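I started to bake bread in May, when my neighbor Heriberto Flores gave me a jar of sourdough starter and a page of instructions in his small handwriting. I am not a patient person, so I was a little afraid of this jar. It sat on the kitchen shelf for two days before I opened it.

The instructions were for a big family. I live alone, so I divided everything by two and used 466 grams of flour and 300 grams of water. The dough was stiff and I did not like it. For the second bread I added more water, and then it stuck to my hands, to the bowl and to the faucet. Heriberto laughed when I told him. He said to wet the hands first and to stop touching it so much.
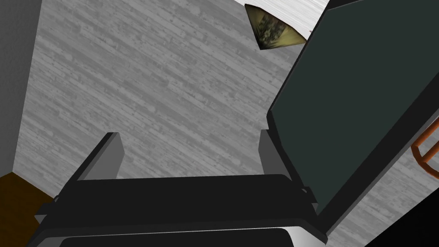

The third bread was the first one I gave to another person. I let it rest in the refrigerator for the night and baked it at six in the morning, before work. The crust was very dark - my mother would say burned - but inside it was soft and a little sour, like the bread we bought in Nodelau when I was a child. I ate two slices standing up and was late for my bus.

Since then I bake every week. I changed the flour too. The one from the Güler shop on my street makes a flatter bread than the one from the supermarket, but the taste is better, and I prefer taste.
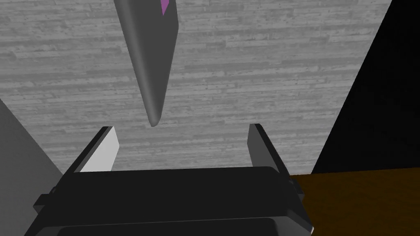 Gripper below a gray, streaked surface.

My next plan is rye. I tried it once and got something like a brick, so if you have a good method, please write to me. I still keep the starter in Heriberto's jar, and he still asks when I will give it back.

Comments

Marta: My rye was also a brick! Try half rye and half white flour first.

dunya_k: Which oven temperature do you use for the dark crust?

Oskar P.: Please give the man his jar.

Contact | © Bread and Other Mornings | Back to top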